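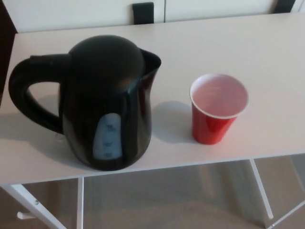
Black kettle and red cup on a white table.

Soleo Compact Food Processor review

Reviewed by Nafula Wanyama, 6 November 2021

I bought the Soleo in July to replace an old processor with a cracked lid. It has been used most days since then, mainly for onions, breadcrumbs, pastry and the odd batch of hummus. I paid full price for it.

The Soleo comes with a main bowl, a chopping blade, a dough blade and one reversible disc that slices on one side and grates on the other. There are two speeds and a pulse setting, all on a single dial. The bowl locks on with a short twist, and the motor won't start until the lid is properly seated. It took me a few goes to find the right position, and my daughter still asks me to do it.

Chopping is the best thing it does. Two onions come out evenly cut after a few pulses, with no big lumps left at the bottom. Carrots are the same if you halve them first. Stale bread turns to fine crumbs quickly, and nuts can be left as coarse as you want if you keep to the pulse setting.

Pastry was better than I expected. The butter was rubbed in before it had time to warm up, and I only had to bring it together by hand. Bread dough is another matter. The motor slowed down with a stiff wholemeal mix and the base started to creep across the worktop. I would keep to small amounts of soft dough, or use a mixer.

The grating side of the disc is good for hard cheese and poor for mozzarella, which sticks to it. Slicing is even, although the feed tube is narrow and most potatoes need cutting down to fit. Hummus needs scraping down more than once and still ends up slightly grainy. My old Mirani made a smoother one, but it was a bigger and much heavier machine.

It is loud on the higher speed. I would not run it with someone asleep in the next room.

The bowl, lid and blades can go in the dishwasher. Mine have stayed clear so far, with some faint orange staining from carrots. The rim of the lid has a groove that traps flour and needs a brush. The cable is short and there is nowhere to store it, so it gets wrapped round the base.

Spare bowls and discs are sold separately on the Soleo website. The spare bowl was out of stock when I looked.

Good for: chopping, breadcrumbs, shortcrust pastry, small kitchens.
Less good for: stiff dough, very smooth dips, large families.

Score: 7 out of 10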